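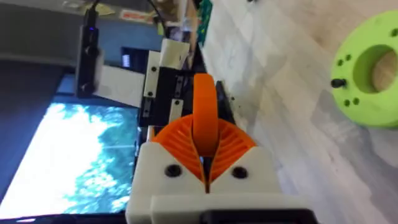
5. Does the bench tell us anything about the shop?

The results in Section 4 will be read by some as a sign that small-part handling is close to solved. We think that reading is too generous. The Iline policy was trained on 2000 demonstrations and tested on 600 attempts, and it did well enough on the simplest chore that a person watching for five minutes would come away impressed. A person watching for an afternoon would have a different story to tell. In this section we go back over the trials and ask how much of the work of a fitter or a packer they really stand in for.

5.1 What was asked of the machine

The chores were chosen by the staff at Rilard, a small repair shop that lent us a bench and, more usefully, its habits. We asked for jobs that a new starter would be given in the first week. The list that came back was short and dull, as it should have been: pick up a ringed part and set it down in a marked spot, turn it over, put a small screw into a hole in its face, pass a part from one hand to the other, and put the tools away afterwards.

Most published work stops at the first of these. So, very nearly, did we. Setting a part down in a marked spot took up half of the attempts, 300 in all, and it is the only chore for which we would defend the word "reliable" in any sense. The remaining attempts were split unevenly among the others, with tool tidying getting the fewest. That split was decided by how long each chore took to reset and by how patient the operators were, and we would not choose it again.

The part itself deserves a word. It is a thick green printed disc with a large hole through the middle and a ring of small holes around it. The large hole makes it a forgiving thing to grasp. A hand that arrives too high, too low or slightly crooked will often still end up with a finger against the inner wall and can drag the part to where it needs to be. A solid disc of the same size would have punished the same mistakes. Readers comparing our numbers with those from other groups should keep this in mind, and we say so here in case the point gets lost in the tables.

5.2 The screw

Putting a screw into the face of the disc is where the gap between the demonstration and the job opens up. When we say a screw was "placed", we mean that it was standing in a hole when the operator stopped the clock. Figure 4 has a screw standing in the disc in that way. The definition says nothing about whether the screw would survive the part being picked up, whether the thread had started, or whether it was in the hole anyone wanted. A fitter would accept none of that as finished work.

We tried a stricter definition part way through the study, in which the disc had to be lifted and set down again with the screw still in it. The policy had never been shown this and the drop in the score was steep. We report both figures in the appendix. The looser one is the one that tends to be quoted in talks, including some of our own, and we regret that.

There is a case for the soft ribbed fingers used here. They bend around a part and they forgive a clumsy approach. The same give makes them poor at holding a small screw upright. Once the tip touched the rim of a hole, the finger flexed, the screw leaned, and the policy carried on as if nothing had changed. Stiffer fingers would likely have helped with this chore and harmed the others. A person at the bench gets past the problem by feeling the screw tip and easing off, and we have no honest equivalent to offer.

Figure 4. The green disc on the bench with a small black screw upright in one of its holes. A second gripper is over the bench, above a blue-handled screwdriver. 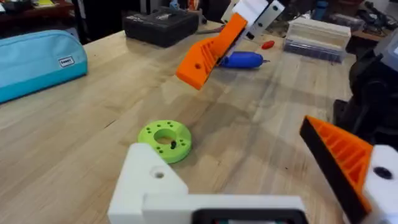 Tamsin Orrell
Research Fellow, Applied Workshop Robotics, Kokness Institute

5.3 Clutter, and who cleared it

A bench in use collects things. In the Rilard trials there were usually hand tools within reach of the arms, along with cases, containers and whatever else the staff had put down. We left these where they were for the later sessions and cleared them for the early ones. The change was meant to be gradual. In practice it was abrupt, and it came after the eleventh of the 22 sessions, when the shop got busy and nobody had the time to tidy.

Scores fell when the clutter arrived, though by less than we had feared. Our first account of this was flattering to the policy: it had learned to ignore what did not matter. After going back through the session notes we are less sure. The operators, without being asked, had begun nudging objects out of the way between attempts. A case would be pushed back a hand's width. A screwdriver would be turned so the handle no longer pointed into the path of the arm. None of these nudges was recorded as an intervention, as our form had a box for interventions during an attempt and no box for those before it.

This matters well beyond our own study. If a chore works only when a person has first made the bench suit the machine, then the person is doing part of the chore. Any claim about labour saved has to count that part. We have found few papers that do, and we would include our earlier report on the Kohlhase cell among those that fall short.

5.4 Marked spots

Target areas in the placement chore were marked with a pencil line on the tabletop. A placement was scored as good if the whole part lay inside the line and as partial if it crossed it. This is easy to judge and cheap to repeat, and it is also a very odd thing to ask of a worker. In the shop, parts go on pegs, into trays, against stops or on top of one another. Being somewhere within a generous patch of flat table is seldom the point.

We ran a small number of attempts in which the disc had to be set against a straight edge. The policy put it near the edge and let go. To a camera the result looked much the same as a good placement. To someone about to drill the part it would have been useless – the gap was narrow but it was there, and it varied from one attempt to the next.

It would be fair to object that a policy trained on pencil lines should be judged on pencil lines. We agree, and the objection is really our argument turned around. The test was shaped to fit what the machine could be taught in the time we had, and the score should be read as a score on that test. 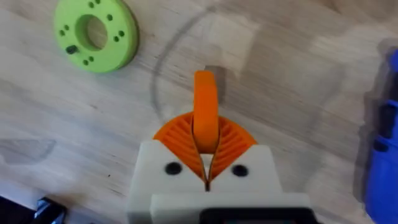 Can a machine of this kind be left alone to do simple bench work?

At present it can repeat one or two rehearsed moves with a familiar part, and someone still has to stay close by to reset the bench, catch the failures and decide when the job is done.

5.5 Time, and the cost of resets

We did not set out to measure speed, and the figures we have are rough. Even so, the pattern is hard to miss. A single placement by the machine took several times as long as the same placement by an operator who was chatting to a colleague. The screw chore was slower again. Slowness alone need not rule a machine out, as a slow worker that runs through the night may still earn its keep, but that sum depends on the machine being able to carry on after a mistake.

Ours could not. When a part was dropped flat and in the open, the policy would often go back for it, and these recoveries are pleasing to watch. When a part ended up leaning on something or out of reach, the arms hovered or repeated the last move until the operator stepped in. In the night-shift picture that people like to paint, the first such event ends the shift.

Resets took up more of the operators' time than the attempts themselves. We know this only from the session notes, which were kept by hand and with varying care, and we would welcome a proper study. A group with access to a busier shop than Rilard could do it better than we could.

5.6 What would change our minds

The present results have value. Two arms sharing a small bench without hitting each other is a real gain over where we stood with the Kohlhase cell, and the handover chore, poor as its score was, could not have been tried at all on that older setup. The question is what a reader running a shop should take from it.

We would be more hopeful if we saw a policy tested on parts chosen by someone outside the lab, on a bench that no one had straightened, with every touch by a human hand written down. We would want the chore to end when the next worker in line could use the result. And we would want failures reported by what it took to put them right. A dropped disc and a stripped thread both count as one failure in our tables, though a fitter would shrug at the first and swear at the second.

Until then we suggest that terms such as "assembly" be kept for trials in which something ends up assembled. For the work reported here, "placing" and "inserting" cover the facts. The revised scoring sheet, with a box for what operators do before an attempt begins, is given in Appendix C, and the remaining Rilard sessions will use it.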